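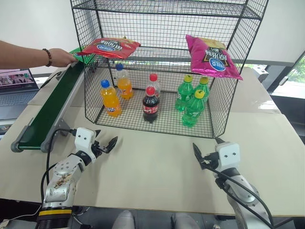
Both arms over the bench, snack rack stocked, belt on the left.

tallowbend wrote:
Finally got both Marnus grippers mounted, the pointy-finger ones. Bottles I'm happy with, 40 tries on the front cola and I only lost 7. Snack bags are making me nuts though! The fingertips pinch a bit of film and the whole bag swings. Anybody running the Clivier soft pads on bags?

Sekiguchi_fan wrote:
I have the Cliviers and love them for bags. You'll hate them on those green bottles bunched up on the right — way too fat to get in between.

tallowbend wrote:
Ugh, that group is my worst spot already.

gperrin wrote:
Disagree on swapping fingers. Drop your closing force to 70 percent and come in lower on the bag. That red one hanging over the shelf edge is asking to be grabbed by the corner, and I bet that's your swing. Gaëtan Perrin

Sekiguchi_fan wrote:
Lower force on slick film? Mine just slid right out.

gperrin wrote:
Which controller? The Trerkuvley one rounds force down on old firmware.

tallowbend wrote:
Trerkuvley here too, so I'll check that tonight before I spend 900 on pads.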